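Looking after the hand grippers at Table 5

Regular readers will remember that the February issue promised a short piece on how Table 5 is kept running. It is now 27 August 2018, and the piece is short only by the standards of our documentation.

Table 5 is the least impressive cell we have. No fence, no light curtain, no big arm swinging past your ear. It has a white table, a pair of hand-held grippers, cameras on the things that need cameras, and a person who picks up a cloth and puts it down again until lunch. Visitors on their way to see the Ormont line walk straight past it. And yet it eats more maintenance hours per pound of equipment than anything else in the building, and it has its own page in the fault log, on which Feng-yi Yen has written "see previous" so many times that it is now done with a stamp.

We logged 1053 recordings on it between February and the end of July. Of those, 351 were thrown out. Most went for dull reasons: wrong task name, full disk, somebody's phone ringing through the whole thing. But 71 were lost to the grippers themselves, and those are the ones we can do something about with a rag and a small screwdriver.

The pads

Start with the jaws, where the trouble usually starts. The inner faces are lined in dark rubber, and rubber collects whatever the cloths let go of. After a few days of towels the lining has a coat of fuzz and grips like a mitten. You don't see it happening. The operator just squeezes a little harder each time and goes home with a sore thumb.

Wipe the pads before the first recording and again after lunch. Water on a lint-free cloth, then dry. No alcohol, whatever the old sheet says: it makes the rubber shiny, and shiny rubber is how we lost a good set in the spring. While you are in there, run a fingertip along the edge of each pad. If a corner lifts, pull the gripper from service and glue it properly. Do not press the corner down and hope. We have data on hoping.
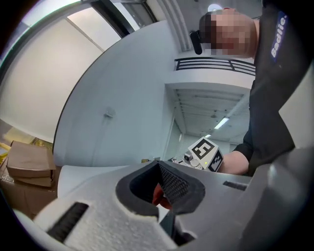
Man-lok Chuang disagrees about the water and wants it on record that a dry brush gets more out of a mesh pad than any amount of wiping, that wet lint turns to felt, and that the person who wrote the sheet should try picking felt out of a grid with tweezers. Noted. The compromise, reached after a longer meeting than the subject deserved, is brush first on anything with a texture, damp cloth on anything smooth.

The same meeting settled the question of spare pads. They live in the Claso drawer, second from the top, in bags marked left and right. They are not interchangeable, although they look it, and the last person to find that out spent an afternoon recalibrating a gripper that had nothing wrong with it except its feet on backward.

The markers and the lens

The black-and-white squares tell the tracking where the gripper is. They need to be flat, clean and where the calibration file thinks they are. A thumbprint across a corner is enough to make the position jump, and a jump looks exactly like a loose bracket, so you will go and tighten the bracket, and now you have two problems and one of them is stripped.

So the order matters. Clean the marker, look at the live view, move the gripper slowly from one side of the table to the other. Only if the position still hops do you touch a screw. Handle the block by the body underneath. Yuk-lan Liao suggested we print that on the block itself, and was reminded what happens to tracking when you print things on the block.

The lens gets the blower and then the soft cloth, never the sleeve of whatever you happen to be wearing. We have a lot of black work shirts around here and every one of them sheds.

Check the green light last. If it is lit, the unit has power, and that is all it means. It does not mean the unit is recording, or calibrated, or that it is pleased with you. Three separate people have reported "light is green, so it must be fine," and Ngan-ling Tseng has asked us to stop accepting it as a diagnosis.

The cloth test

After the cleaning comes one honest piece of work with soft fabric. A hard block will forgive a bad pad. Cloth won't – it slides, bunches up or stays behind on the rubber after you have let go. Pick up a cloth by one corner, lift it clear of the table, hold it for a slow count of ten and release. Do it with each gripper. If the corner creeps during the count, go back to the pads.

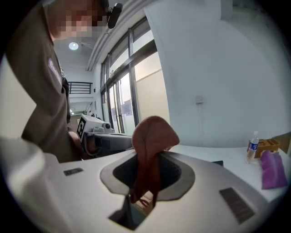 The glove

The marker glove is for tasks where one hand works bare-tool and the other holds a gripper. It is white, it is covered in the same kind of patterns, and it has the life expectancy of a white glove in a workshop. Hang it up. Do not ball it up in your pocket, where the patterns crease and the tracking decides you have a different hand.

Put it on before you pick up the gripper, pull the wrist down so the patterns sit smooth, and make a fist and open it a few times in view of the overhead camera. Then press the hand down on something, cloth included, as you would in the task. A glove that tracks nicely in mid-air can lose half its patterns the moment the fingers spread on a surface.

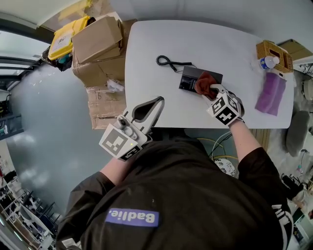 When the glove gets dingy, hand wash it cold and dry it flat. Ching-wen Yuen put one through a hot cycle in June and it came out a perfect fit for a doll, with patterns to scale. It is pinned up by the Fu bench as a warning. A replacement from the Limport order takes two weeks, so please put your name in the book before the old one is beyond saving and not on the morning you need it.

Cables are the last item. Anything that runs near your feet gets looked at before you start, and anything that runs across the tabletop gets enough slack to let you move your arms without towing the equipment.

The revised sheet is on the hook at the end of the table. Sign it when the checks are done, with a time. "Morning" is not a time. Old copies should go in the recycling, including the one with the alcohol on it, which keeps coming back.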